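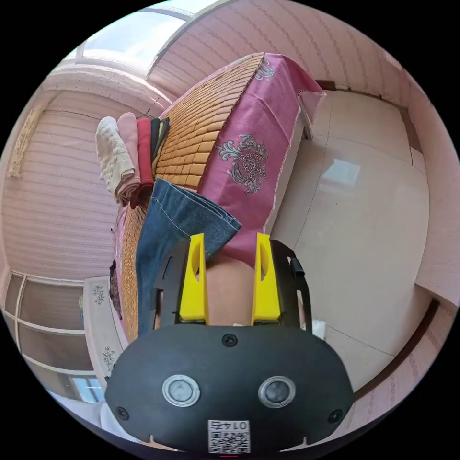 Blue denim with visible stitching and a frayed hem, beside the bed.

Care of Denim and Other Heavy Cottons
Household Advice Sheet, Beltach Residents' Service

Denim is a hard-wearing cloth and needs less washing than most households give it. The following guidance applies to jeans, work jackets, overalls and heavy cotton skirts. It has been prepared for residents using the shared laundry rooms at Beltach, and applies equally to machines at home.

Before washing

Empty all pockets, including the small coin pocket. Fasten zips and buttons and turn each garment inside out. Dark or new denim should be washed separately on the first three occasions, as loose dye will mark towels and bed linen. Check the care label. Garments with leather patches or a high proportion of elastane should be washed at 30 degrees or by hand.

Frayed hems should be dealt with before the garment goes into the machine. Trim long threads with scissors; do not pull them. Where the fraying is to be kept as a finish, a line of straight stitching just above it will hold the cloth. Where it is not, turn the hem up twice and sew it with a size 100 jeans needle and strong polyester thread.

Washing

Use a liquid detergent without bleach or optical brightener. A temperature of 30 or 40 degrees is sufficient for ordinary wear. Heavily soiled work clothing may be washed at 60, although some loss of colour and a little shrinkage should be expected. The spin should not exceed 900 revolutions per minute, as faster speeds set hard creases that fade into white lines. Do not fill the drum beyond two thirds.

Grease marks should be treated beforehand with a small amount of washing-up liquid, worked in with a soft brush and left for about 11 minutes. Grass stains respond to white vinegar diluted with an equal quantity of water. Test either treatment on an inside seam.

Drying and pressing

Shake the garment firmly and pull the side seams straight while damp. Hang jeans by the waistband, out of direct sun. Tumble drying weakens stretch fibres and should be kept for plain cotton, on a low setting. Press inside out with a hot iron while the cloth is slightly damp.

Folding and storage

Lay the garment on a bed or table, place one leg over the other, and smooth the seat flat. Fold in half from the hem to the waistband, then in half again. Denim must be fully dry before it is put away. From November onwards, residents with unheated cupboards should leave a gap between the stack and the outside wall.

Mending sessions are held in the Fesberg Room on Saturday mornings under the direction of Angharad Eynon. Residents should bring clean garments only. Questions concerning the laundry rooms should be addressed to Ghislain Fehr at the service desk.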